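Tuesday, February. Grade 4 literacy unit, draft log

Reworked the writing block after the Maritport pilot. Draft 3 gave 50 minutes to personal narrative and left no slot for peer reading. New split: 15 minutes of paired reading first, then drafting. Word list cut to nine items per week. The Worard spelling sheets still follow the old order; do not print them yet.

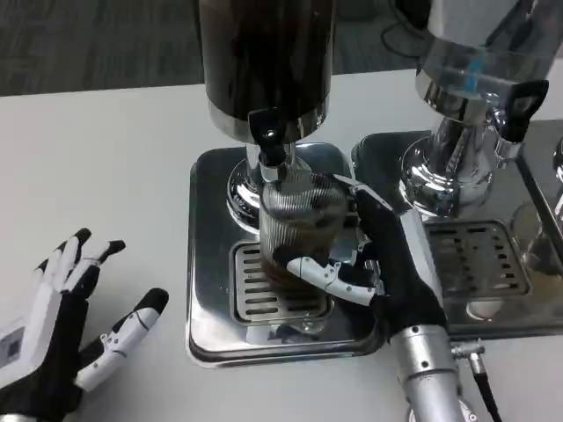 Two steel beverage dispensers, side by side on the white table.

Rubric: merged "voice" and "word choice" into one row. Both scorers at Mahama were marking them the same anyway. Checked against three student samples, scores moved by one point on one sample only.

Open: Pustent book sets are short for the small group clubs. Either run two clubs per title or move author study ahead of genre study. Prefer the second. Need the revised pacing chart before the spelling order can be fixed.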